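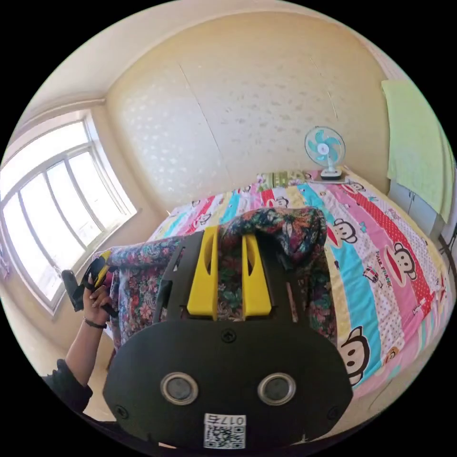

1/ Folding day, bedroom edition

Floral fabric vs. striped polka dot quilt. Yes, they clash. I love it and I will not be taking notes!

2/ My folding method, such as it is: grab both ends, pull till the middle stops bunching, fold in half, then in half again. Big prints hide a lot of creases - bless them.

3/ Sunee Jitpraphai asked if I iron any of this. Sunee. I own 2 irons and couldn't tell you where either one is.

4/ Next up is the sock pile - send snacks. Also taking opinions on rolling vs. folding for a shallow drawer.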